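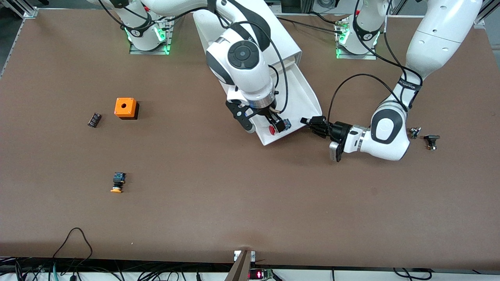

Progress report to Landry, period ending Friday, January 5, 2018

Work on the push-button assembly cell at Grolent continued on schedule during the period. The task remains the one set out in the grant agreement: two arms share one table, with parts such as the red button cap and the blue-and-black component presented on a sloped white tray, while the orange enclosure box is kept on the table to the left. Trial output stands at 1592 units against the 3239 planned for the full term.

Staffing. The 7 assemblers on the line have kept their positions and grade. 6 have finished the first training module and now share tray loading, final inspection and fault logging. Hand assembly continues on the second shift. Several assemblers reported that inspection is harder on the eyes than the former work, and Elibariki Tanui has asked for shorter turns at that station.

Open items. Dale Friesen will submit the revised shift plan in February. The second training module, supplied by Andwood, has not yet been scheduled.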